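Magazine > Maison > Entretien > Sols

À la une Dossiers Matériel Pièces Archives

Balayer le carrelage : le manche, la pelle et le joint

Le balai et la pelle restent les outils les plus courants pour un petit local carrelé, et les moins étudiés par ceux qui s'en servent. Imke Brinkmann, responsable de la formation à l'entretien chez Hirnora, à Tritthorpe, en fait la première séance de son programme. Deux heures, sans produit ni machine, sur un sol sec.

Le choix du balai commence par la fibre. Sur un carreau émaillé, une fibre synthétique souple, fendue en bout, retient la poussière fine et les cheveux. Une fibre raide convient au béton ou à la terrasse ; en intérieur elle projette les particules devant elle et les renvoie contre les plinthes. Une brosse évasée couvre une largeur supérieure à celle de sa monture et entre dans les angles par la pointe. Elle se déforme en revanche si le balai est rangé debout sur ses fibres. Le manche métallique pèse un peu plus que le bois et ne gonfle pas à l'humidité. Il faut vérifier le filetage de la douille, qui prend du jeu avant que la brosse ne soit usée.

La longueur du manche se règle sur l'utilisateur : l'extrémité doit arriver entre l'épaule et le menton. Plus court, il oblige à fléchir le dos. Plus long, il heurte le mur dans une chambre où le lit occupe déjà un côté. Le même raisonnement s'applique à la pelle. Un modèle à long manche évite de s'accroupir à chaque ramassage, mais demande que la lèvre porte à plat sur toute sa largeur.
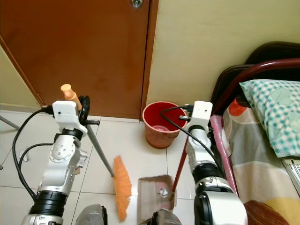 Reste le joint. Sur un sol à carreaux blancs et joints gris, la ligne de joint se trouve légèrement en creux, et la poussière s'y loge. Un balayage parallèle aux lignes la déplace d'un carreau à l'autre sans l'extraire. Brinkmann préconise une passe en diagonale, puis une seconde, croisée, limitée à la zone de passage. La pelle se pose ensuite au milieu d'un carreau, jamais à cheval sur un joint : un creux d'un millimètre suffit à laisser filer le sable sous la lèvre.

L'ordre des passes varie peu. On part de l'angle opposé à la porte, on dégage le dessous du lit, on longe les murs, et l'on ramène le tout vers le centre. L'arrière de la porte se traite en dernier, porte tirée. C'est là que s'accumulent les moutons, et c'est là aussi que l'on range le plus souvent le seau. Il faut donc le déplacer, ce que la plupart des stagiaires oublient.

Le seau en plastique sert à deux usages qu'il vaut mieux séparer. S'il reçoit les balayures, il reste sec. S'il sert au lavage, il est vidé, rincé et retourné. La couleur passe avec les années, surtout à l'extérieur de la cuve, sans conséquence sur la solidité ; une fissure au niveau de l'anse impose le remplacement.

Maxine Ruddock, acheteuse pour les résidences Waaka, à Nulbridge, gère 541 chambres carrelées. Elle a abandonné les balais de premier prix en février. « Nous les changions tous les trois mois. Les modèles actuels sont donnés pour 24 mois, et nous ne remplaçons que la brosse. » Pour les pelles, elle s'en tient à un contrôle visuel. Une lèvre ondulée ou ébréchée entraîne le rebut, une surface rayée non.

L'entretien du matériel tient en peu de gestes. La brosse se peigne à sec après usage, se lave à l'eau tiède savonneuse une fois par mois et sèche suspendue, fibres vers le bas. La pelle s'essuie – un fond humide retient la poussière et la dépose au ramassage suivant. Les deux manches s'accrochent au mur, embout vers le haut, à portée de la porte.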